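Subject: Re: [campus-history] Plattner Hall, date of the east wing
Date: 19 Jan 2026

> The Plattner Hall page now says the east wing went up in one go and
> opened with 635 beds, the land having been leased to Stisumon
> Development that June. Source is the Hosham College alumni
> bulletin. Unless there are objections I'll mark this one as settled.

I object, mildly. The bulletin was written to raise money, and it has been wrong about buildings before. It gave the Drerora Street annex a third floor that was never built.

635 beds is the number in the original proposal. I have the housing office's room list for the first year of operation, and it stops at room 109 on the ground floor, with two floors above on the same plan. Even with doubles all the way through, I can't get near 635. My guess is that the bulletin copied the proposal and never checked what opened.

The lease bothers me too. A signed lease would be in the deed books, and the only Stisumon entry I found is a 30-year option. An option is a different animal – it may never have been taken up.

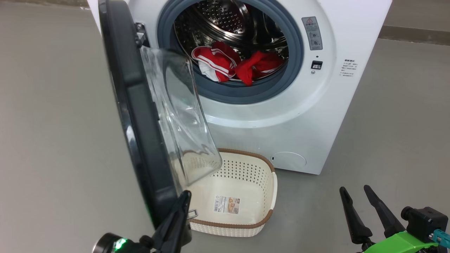 I'd also like to know where "in one go" comes from. The building permit covers 2,000 square feet of foundation, far too small for the wing as it stands now. Either there was a second permit or the wing was built in stages.

Could we put "disputed" on the page until one of us has been through the trustees' minutes? I can get to the county records next month, but not before.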